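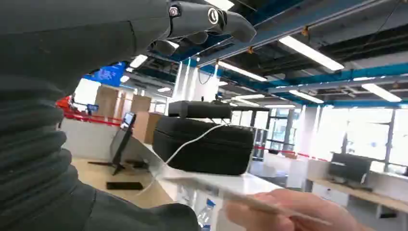

A school in Idstead wrote in after the May bee to ask if the word list can be changed once round one starts. It can't, so please load and check it first. The good news - setup is quick, and kids love seeing their names come up on the big screen!

4.2 Loading the word list
1. Open Skivasis and choose New Bee.
2. Pick a list. The full Navel list has 1047 words, sorted by grade.
3. Set the number of practice words (we like 4).
4. Press Lock List.
Caution: Locking clears any earlier practice scores.

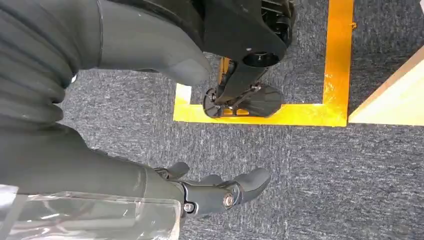
Seat spellers in the order shown on the Roster page. Mark the spot where each speller stands at the microphone, so tall and short kids alike end up facing the pronouncer. Yellow-orange floor tape on gray carpet is easy to find, even for a nervous fourth-grader.

5. Open Roster and type in each speller's name.
6. Press Sound Check and play one word.

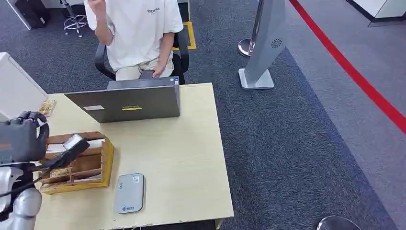

Devadiga asks whether two judges can score at once. Yes, and it works great! Each judge signs in on a separate laptop, and a ruling counts when both agree.

7. Add judges under People.
8. Set the answer timer. Ours runs 14 seconds past the bell

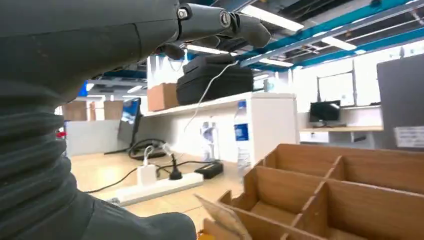 and then turns red, but you can switch the color off.

Note: Save before you press Start Round.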